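부엌 한구석의 즐거움, 흰 머그 이야기

안녕하세요, 탕비실 정리를 맡은 지 두 번째 겨울을 맞은 Bedley 공방 블로그지기입니다. 지난 11월부터 벼르고 벼르던 부엌 코너 갤러리를 드디어 올려요! 원래는 그릇 이야기만 짧게 쓰려고 했는데, 쓰다 보니 조리대며 바닥이며 하고 싶은 말이 자꾸 늘어나더라고요. 저는 부엌에서 구석 자리를 제일 좋아합니다. 한 발짝만 돌면 양쪽 상판에 다 손이 닿고, 컵 하나 들고 서 있기에도 딱 좋거든요.

먼저 머그부터요. 저는 길쭉한 원통형을 정말 좋아합니다. 넓적한 컵은 차가 금방 식는데, 키가 큰 컵은 두 손으로 감싸 쥐는 맛이 있어요. 손잡이도 둥근 것보다 살짝 각이 진 D자 모양이 좋고요. 손가락을 넣었을 때 편하고, 선반에 나란히 세워 두면 줄이 참 예쁘게 맞습니다.

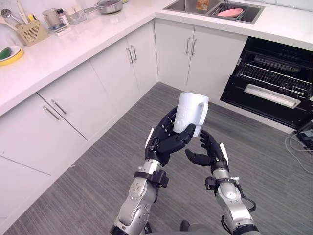 그리고 흰색이라고 다 밋밋한 건 절대 아니에요! 은은하게 도드라진 무늬가 있으면 빛이 비스듬히 들어올 때 그림자가 살짝 생기는데, 저는 그게 그렇게 좋습니다. 프린트 무늬처럼 눈에 확 띄지는 않아도 매일 봐도 질리지가 않아요. 벼룩시장에서 4000원 주고 데려온 컵도 바로 이런 종류인데, 지금은 제일 자주 손이 가는 녀석이 됐습니다.

흰 상판, ㄱ자로 꺾인 자리
조리대는 반들반들한 흰색이 최고예요. 물론 커피 자국은 바로바로 보입니다(그래서 더 자주 닦게 돼요). ㄱ자 상판은 꺾이는 안쪽이 늘 애매한데, 저는 그 자리에 깊이 40센티미터쯤 되는 쟁반을 놓고 차 통을 모아 두는 걸 추천합니다. 쟁반째 쓱 당기면 뒤까지 한 번에 닦여요.

앞면이 평평한 흰색 하부장
장식 없는 평평한 문짝은 청소가 정말 쉽습니다! 젖은 행주로 위에서 아래로 한 번, 마른 행주로 한 번. 저희 집은 오래된 몰딩 문짝이라 홈에 낀 먼지를 칫솔로 파내야 하는데, 볼 때마다 부러워요. 다음에 문짝을 바꾸게 되면 무조건 평평한 걸로 갈 생각입니다.

짙은 회색 나뭇결 바닥
위는 하얗고 아래는 짙은 회색, 이 조합을 참 좋아해요. 온통 하얀 부엌은 좀 붕 뜬 느낌이 나는데 바닥이 어두우면 차분하게 눌러 줍니다. 대신 하얀 부스러기는 조그만 것 하나도 잘 보여요. 저는 하부장 밑 가장자리부터 쓸고 가운데로 모아 나옵니다. 나뭇결 방향으로 밀면 훨씬 잘 쓸리고요.

머그 관리에 대해 조금만 더
도드라진 무늬 사이에 찻물이 끼면 베이킹소다를 물에 되직하게 개어서 부드러운 솔로 살살 문질러 주세요. 급한 마음에 철수세미를 댔다가 아끼던 컵에 회색 줄이 잔뜩 간 적이 있어서 그 뒤로는 꼭 솔만 씁니다. 700밀리리터짜리 큰 계량컵에 따뜻한 물을 받아 두고 솔을 헹궈 가며 닦으면 편해요.

다음 갤러리에서는 티스푼과 작은 접시들을 올리려고 해요. 여러분이 매일 쓰는 컵은 어떤 모양인지 댓글로 들려주세요, 특히 손잡이 이야기 환영합니다!

2월 2일 금요일, Bedley 공방 블로그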